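Giving up the car for February

I sold the hatchback at the end of January and told myself I'd see how a month went before looking for another one. The bus to Vevbridge takes 80 minutes with the change at Graltow. Driving took half that. I knew this going in, but knowing it and standing at a stop in the heat with a bag of frozen peas are different things.

The first week I missed the connection twice. After that I started leaving at 8 and it settled down. I read two novels and most of a third. My neighbour Yetunde gave me a lift to the tip, and I paid her in tomatoes.

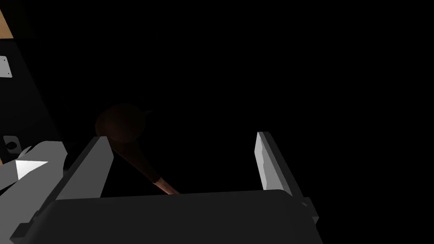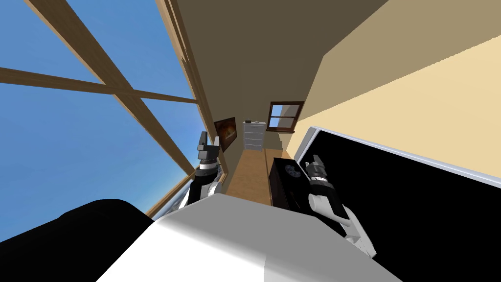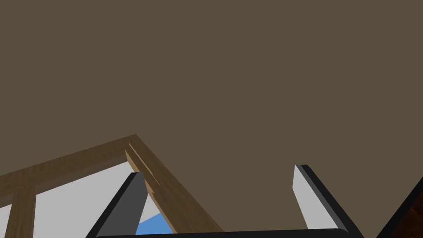 Money is the main reason I did it. Rego, insurance and petrol were costing me more than 200 dollars a month before anything broke, and something usually did. The bus pass is a good deal cheaper, even with the odd taxi on top. I had planned to put the difference straight into savings. Some of it went on a decent raincoat and a pair of shoes I can walk in, so the February figure doesn't look as good as it should.

Sundays are the hard part. The service drops to one bus every 2 hours and the last one leaves Vevbridge before tea, so dinner at Ifeoma's has become lunch at Ifeoma's. She says she prefers it. I'm not sure I do - lunch there always ends with someone needing to be somewhere else.

I've been asked about a bike. There's a long hill on the Graltow side with no shoulder and plenty of trucks, and I don't fancy it. Modupe rides it and has offered to show me the back way past the reservoir. I'll have a look once the weather cools off a bit. Until then I've bought another month's pass.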